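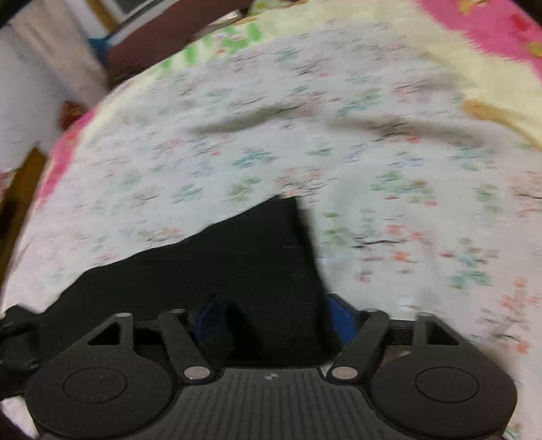

Can a robot learn to fold laundry by copying people?

Maybe. But be careful when someone tells you "yes."

At a lab called Judness, people picked up clothes with a gripper they held in their hands. They did it 3000 times, in real bedrooms, on real messy beds. A computer studied all of it. Then a robot had to try by itself.

The robot got 36 shirts. It folded 11.

The lab called that a big step. Is it? Grethe Bisgaard, who tests robots, asked two good questions. Were those shirts new to the robot - or had it practiced on them? And who decides what "folded" means? A sleeve hanging out might count for one person and not for another.

Cloth is hard, too. A cup keeps its shape when you grab it. A shirt flops into a new shape each time.

Try this: drop a T-shirt on your bed and pick it up with 2 fingers. Do it again. Did it land the same way?

The lab plans another test in July, with shirts Grethe picks. Wait for that one before you stop folding your own.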